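Stapler Weekend at the Jardine Room

Photo gallery. Scroll down for the notes, reader comments and details of the next session.

Twice a year the Stoluvby repair table gives up on toasters and lamps and does office gear for a day. In June it was staplers. The Altach Street library was clearing out its back office and sent over 77 of them in two cartons, along with a box of mixed staples nobody had sorted since the move. We set up in the Jardine Room on the Sunday, from nine in the morning until the light went.

Most of the staplers were ordinary desk models. The usual complaints were jams, tired springs and pushers that stop halfway along the rail. None of these is hard to put right if you can get the thing fully open and see what you are doing. Hold it upright with the channel facing you, keep one hand on the body and work at the pusher end with the other. Keep your face back from the spring.
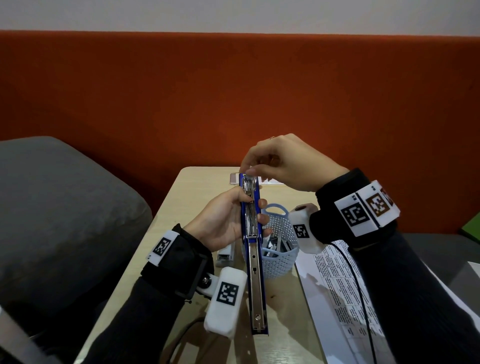 Blue desk stapler, opened right out, with the rail and spring showing.

Marisa in the comments would like it known that she has been throwing staplers out for years at the first jam, and asks whether a bent rail can be saved or if that one really is for the bin. A slightly bent rail can usually be straightened with flat-nosed pliers and some patience. If it has a kink in it, keep the spring and the pusher for parts and put the rest in the metals tub.

Some notes from the day, for anyone trying this at home:

Clear the jam before touching anything else. A bent staple stuck at the front looks a lot like a weak spring, and we took several staplers apart for no reason before we caught on.

Check the staple size. The library box had three sizes in it and two of them were wrong for most of the machines. A strip that is a touch too wide will go in and then stick, and people blame the stapler.

Go easy on the oil. One drop of light machine oil on the rail, wiped off with a rag, is plenty. Any more and it ends up on the paper.

Test on scrap. We went with two sheets, then 12, then back to two. The short test at the end picks up staplers that have gone out of line under the heavier load.

Keep the small parts with their own stapler. Springs from different models look the same colour and length on the table but they don't swap well — we learned this with a pair of Trisovia long-arms that are still not right.

By the end of the day we had put 2,204 test staples through the lot, going by the empty boxes. The scrap paper went into the recycling once the staples were pulled, and that job took longer than some of the repairs.

The working staplers have gone back to Altach Street, apart from a handful of spares the library said we could keep for the sign-in desk. If your school or club needs one, ask at the table.

Next session is hole punches and tape dispensers, same room, same hours. Bring your own rag. We also need flat-nosed pliers and small screwdrivers, and would be glad of a 500 mL bottle of light machine oil if anyone has one spare in the garage.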